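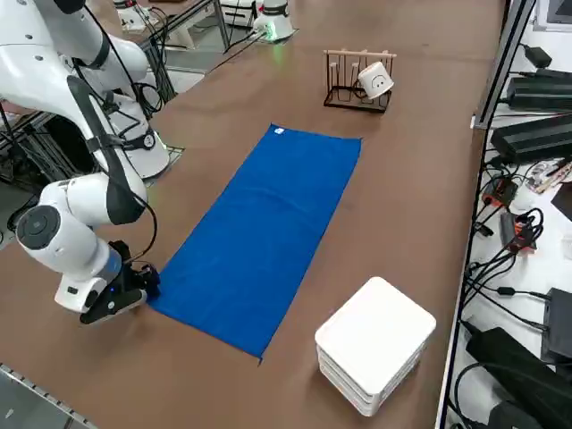
Can a machine do the dishes and fold the towels yet? (or anything on a shop floor that isn't welding)
Forum: Home & Workshop > General

drainboard_dan
Posted 2024-09-30
ok so my brother in law swears we are 2 years out from a house robot that does laundry and dishes. I say no way. We run a small breakfast place in Herkbridge, and if something could wipe tables and rack cups I would buy it tomorrow. Vendor called Amley quoted me for a "kitchen helper" arm in August, then went quiet when I asked would it do towels. Anybody here used one for real? Not a sales video.

mopbucket_77
Your brother in law is dreaming. Folding is the hard one. A plate is the same plate every time. A towel is a different shape every time you drop it.

TeohLineLead
I'm at the Teoh plant, packing side. We have 8 arms on the line and they are great at boxes. Same box, same spot, all shift. Somebody put a shop rag on the belt once and the thing just stopped. Had to call Ognjen Petkov from maintenance to clear it. So there's your answer on cloth lol
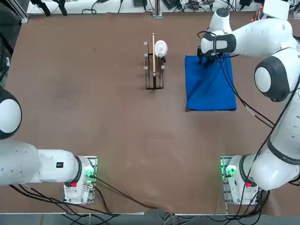 And our arms are bolted down behind a fence, which people forget. A kitchen has a dog in it and a kid and a wet floor. Different problem completly.

quietkettle
Disagree a bit with both of you. The arm part is fine now. Two arms can hold two corners, that's all I do when I fold. What's missing is knowing which corner it's got hold of.

mopbucket_77
"That's all I do" – no it isn't. You shake it out, you feel for the hem, you turn it when it's twisted. You don't notice because you've done it since you were ten.

quietkettle
Fine, but I fold a dish towel badly and it still goes in the drawer. Why does the robot have to be perfect? Half the towels in my house are basically balled up.

drainboard_dan
Mine too. But I'm not paying for balled up. I can get balled up for free from my teenager

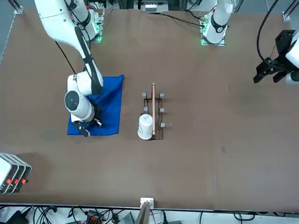
Which chore should a kitchen arm be trusted with first?
Moving hard stuff that keeps its shape, so plates and mugs, one piece at a time, with cloth left for last.

TeohLineLead
^ what he said. Hard stuff first. Paper and foam cups I'd put in the middle, they crush if the grip is set wrong and they tip if you bump them.

afiq_oei
Afiq Oei here, I fix dishwashers for a living around Brarnitthorpe so take this how you want. People keep asking me if I'm worried. I'm not. A dishwasher is already a robot that does dishes, it just needs you to load it. Loading is the whole job. I have been in 771 kitchens (I keep a log, yes really) and no two people load the same way. Married couples can't agree on it, good luck training a machine.

mopbucket_77
771 kitchens and how many had the forks the right way up

afiq_oei
there is no right way up, don't start
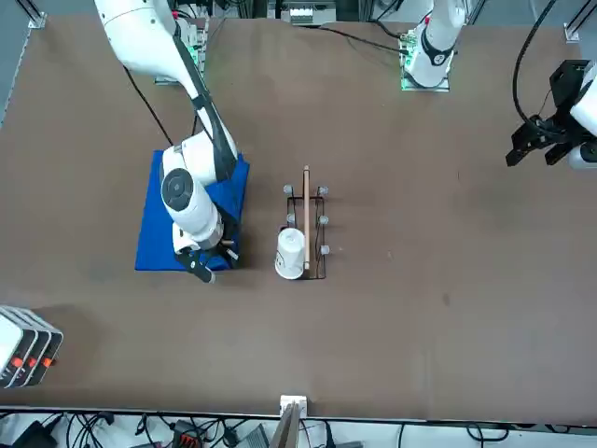 Going back to the towel thing for a sec. I think people ask for the wrong demo. A towel by itself on a bare table is a fair first test, but at home it's never by itself. Put it down flat next to a wire rack with a stick running through the middle of it and a paper cup tipped over against the corner, like in that last picture, and now the arm has got to get at the cloth and leave the cup and rack alone. Easy for us. For a machine that's three kinds of stuff with three kinds of grip. If I was buying, that's what I'd ask them to show me, and then ask them to move the rack over a hand width and go again.

drainboard_dan
That's a good test. Gonna send it to the Amley guy and see if he calls back.

quietkettle
ok but what's the price? If it's cheap enough I'll take slow. Let it spend all night on one load, I'm asleep.

drainboard_dan
Quote was 878 a month on a lease, install extra. For one arm. I pay my dish kid more than that but he also takes out the trash and talks to customers

mopbucket_77
At 878 I'd keep the kid.

TeohLineLead
Wouldn't write it off tho. Ours were terrible when they came in, dropping boxes left and right, and now I barely look at them. Took a good while of setup and somebody standing there. The standing there is what they don't put in the quote. Ask him who does that part.

quietkettle
So if it's the vendor standing there, you'd say yes?

TeohLineLead
For plates, maybe. For towels, no. Ask me again when one can do a fitted sheet

afiq_oei
I can't do a fitted sheet

drainboard_dan
Emailed Amley, asked for the towel + rack + cup test and who pays for setup. Will post if they answer.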